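## 4. Work at the Sorting Bench After the Arm

The bench at Prollis where returned goods are sorted into bins was staffed by two people per shift before the arm came in, and it is staffed by two people per shift now.

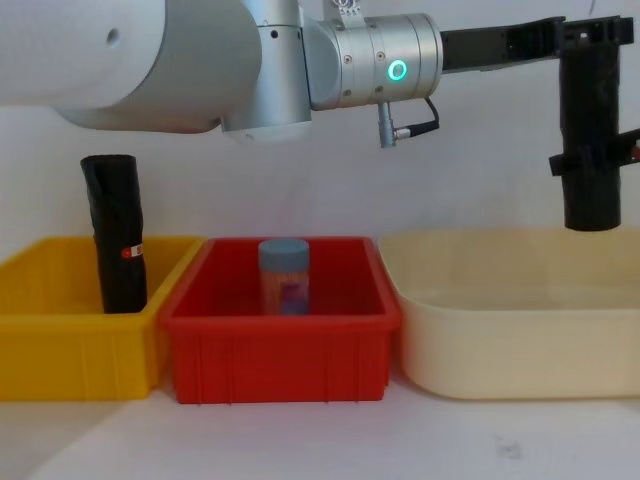
What changed is the order in which things happen and who decides them. Under the old routine a sorter picked up an item, turned it over, judged its condition and dropped it in a bin, all in one motion that took a few seconds. Under the new routine the judging and the dropping have been pulled apart. A sorter checks the item first and enters a code at the terminal. The arm then does the placing, and the sorter's next task is to watch for the items it can't place well.

We interviewed sorters and shift leads at the site and sat in on 23 shifts, starting in September. During those shifts we logged 141 occasions on which a sorter stopped the arm, took over a placement or moved an item afterward. We call these interventions. The site's own system, Kamata, records a stop only when the stop button is pressed, so most of what we logged doesn't appear in its reports.

### 4.1 Interventions and who makes them

The bins are color-coded and shared between the arm and the people (Figure 1). Sorters told us this was the one part of the old bench they had asked to keep. The colors carry over to the carts and the shelf labels in the back, and a sorter who reaches into the wrong bin tends to notice right away.

**Figure 1.** Robot arm above the sorting bins. The yellow and red bins each hold an item; a dark cylinder hangs from the arm's end over the cream bin.

Interventions fell into two broad groups. In the first, the sorter disagreed with where the arm was about to put something, usually after a mistyped code. In the second, the destination was right but the sorter didn't like how the item would land. Tall, narrow items came up again and again in this second group. Pornthip Somboon, who had sorted by hand at the site for several years, described it this way:

> "It goes to the right bin. Fine. But if I put it in standing and the next one comes in against it, I know it will fall. So I lay it down before that. The machine doesn't lay it down."

Laying an item down takes a second or two and requires pausing the arm. On paper it is a delay. Sorters saw it as ordinary care for the goods, the same thing they had always done without having to stop anything. Several said they now let some items stand that they would once have laid flat, and that this bothered them more than the pace of the work did.

Experience mattered here. Sorters who had worked the bench by hand intervened early, often before the arm had reached the bin. Newer staff, who had only known the bench with the arm, tended to wait for the release and fix the item afterward. Neither group had been taught when to step in. The training offered by Zustton, the integrator, covered starting, stopping and clearing a fault – it left the rest to the floor.

### 4.2 Waiting as work

Sorters spent more of each shift standing still than they had before. Managers we spoke to described this as spare capacity. The sorters didn't. Watching the arm took attention, and they couldn't use the time to fold boxes or restock labels without missing a bad placement. Prapai Kaewsai, a shift lead, had tried assigning box folding to the bench and dropped it again:

> "They were looking down. Then they look up and the thing is already in the bin the wrong way. So now folding is its own job, and the bench is only the bench."

The change also affected talk. Under the old routine the two sorters worked side by side and passed doubtful items between them. With the arm in the middle, one stands at the terminal and the other at the bin end, and doubtful items go through the code screen. Both of the shift leads we interviewed said they now hear about odd returns later than they used to. At one shift change we watched a sorter walk the length of the bench to ask about a torn seal, then walk back and enter the code herself.

Pay grades at the bench had not been revised when our visits ended. The written job description still listed sorting as the main duty and did not mention the arm.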